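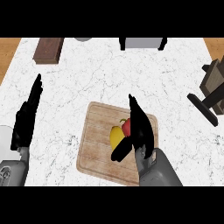

Figure 1. Worktop and chopping board.

One reader of our first draft asked whether people in Witelcombe really throw away more bread than anything else, or whether bread is just what they remember throwing away. Fair question, and it bothered me for weeks! We'd gone in asking folk to recall their week, and recall is a slippery thing (I couldn't tell you what I binned on the day I wrote this).

So we changed the method. In January we gave 200 households a paper diary and asked them to write down every bit of food that went in the bin, for 30 days, with a guess at why. Wike joined later, after the village newsletter picked it up, and those diaries are kept apart in the tables.

Bread still came top. What surprised me was the heels - people cut them off, put them to one side on the board and then forget them until the evening. In the old recall interviews hardly any of that turned up. Salad leaves came second, and the reasons given there were much duller (bag opened, bag went slimy, bag binned).

We ended up with 3,000 usable entries once the unreadable ones were taken out. I read all of them twice, and sorted the reasons into 4 groups using the Onow coding sheet, with one change: "didn't fancy it" gets a group of its own, because people wrote it so often. The wording of each group is in the appendix, along with the diary page as it stood on 8/25/22.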